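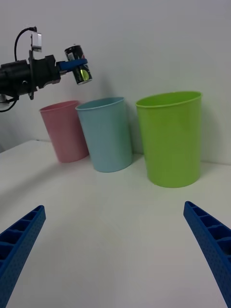
Copos de plástico: uma reabilitação

Chega novembro e, com ele, a época em que toda a gente aqui no Gulmont se lembra de organizar lanches. A pergunta que mais nos escrevem continua a ser a mesma do ano passado: que copos levar? A resposta também é a mesma, e continua a desiludir quem esperava ouvir falar de cristal.

Levem os de plástico, os coloridos, dos que se lavam e voltam ao armário. Um cor-de-rosa claro, um azul claro, e por aí fora. A vantagem das cores é que cada pessoa escolhe a sua à chegada e, em teoria, fica com ela até ao fim. Na prática, às cinco da tarde já há três adultos a jurar que o azul sempre foi deles. Ainda assim, é melhor do que no tempo dos copos transparentes, quando acabávamos o lanche com 30 copos a meio e todos órfãos.

Quanto às latas, uma opinião impopular: a lata não é um copo. Sabemos que há quem discorde, e com fervor. Mas uma lata aberta em cima de uma toalha é um convite às vespas no verão e aos cotovelos no resto do ano. Sirva-se no copo, devagar, com a lata um pouco inclinada, e espere que a espuma baixe antes de acrescentar o resto. Quem despeja tudo de uma vez fica encarregado do pano.

Dois pormenores para a mesa. O rebordo enrolado dos copos é simpático para os lábios, mas guarda água depois de lavado, pelo que convém secá-los de boca para baixo e sacudi-los antes de empilhar. E uma mesa branca é muito bonita até à primeira rodela de refrigerante – passem um pano húmido logo, que no dia seguinte já é arqueologia.

O próximo lanche é na sala Drulumau, às 5 da tarde. Há copos no armário do fundo, na prateleira de baixo. As bebidas ficam por conta de cada um, e as latas vazias vão para o saco amarelo junto à porta.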